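About Movura

Movura is a small company that writes and keeps working rules for people who record hand tasks with hand-held grippers. We do not build machines. The teams who use them come to us when they need a common way of working, so that a recording made in one home can be used next to a recording made in another.

The company was started by Graça Pacheco and Teodoro Sison, after several years of checking recordings for other firms. They saw the same problems return every month: a tool held too close to the object, a task ended too early, a personal letter left open on a table. The first rulebook had 11 pages and was called Clodik. We still use this name, although the book is now much longer and has 58 rules.

How we work

Each rule in Clodik must be short enough to read aloud before a session. If a rule needs a second paragraph to be understood, we send it back to its writer. Every rule also has a number, and the number never changes, even when the rule is withdrawn. Rule 23 has been empty since the second edition and it will stay empty.

The rules are in four groups: the home and the people who live in it, the tool, the object, and the record that is written afterwards. Small objects have their own chapter, and it is the one we have changed most often. Bracelets, rings and earrings are light, they tangle, and they are easy to lose in cloth. For this work we ask the operator to:

Write the list of pieces together with the owner, before the first recording and again after the last.
Keep the container open during the whole task.
Close the fingers slowly on any piece made of thin metal or thread.
Stop the recording when a piece falls and cannot be seen.
Never correct a failed grasp with the bare hand while recording.

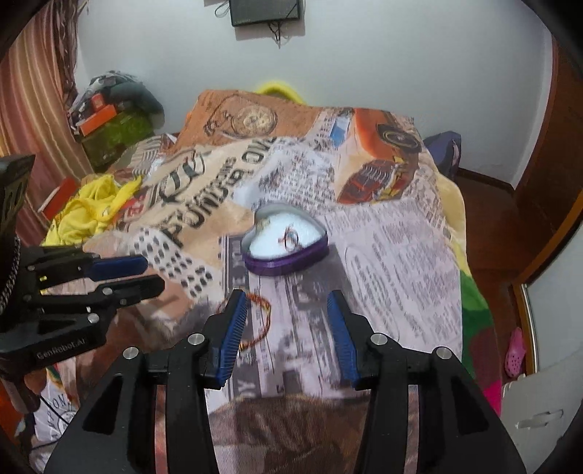 Jewelry work on a bed, with a heart-shaped box and two hand-held grippers.
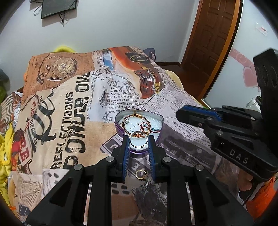

Fernanda Amaral wrote to us that the rule about the bare hand is the hardest one to keep. In her opinion, a new operator wants to help the tool, and will do it without thinking, so the rule should be practiced with cheap beads before anybody touches a real necklace. She also asked us to say clearly who decides when a piece is too delicate. We agreed with both points. The practice with beads is now part of the first training day, and the decision belongs to the owner of the piece.

What we check

Last year we reviewed 1,639 recordings. For each one we answer with a written note, also when everything is in order. A recording with a broken rule is returned with the rule number and one sentence of explanation. The team can object, and Ermelinda Louro reads all objections. She did not take part in the first review, and her answer is final.

We do not give points or rankings to operators. Our notes go to the team leader and to the operator at the same time.

Where to find us

Our office is in Alvarado, on the second floor, above the print shop. Visitors are welcome in the morning, but please write first. Training for new teams starts in March and is given by Nuno Amaral. The current edition of Clodik can be requested by e-mail, and older editions are kept at the office for reading.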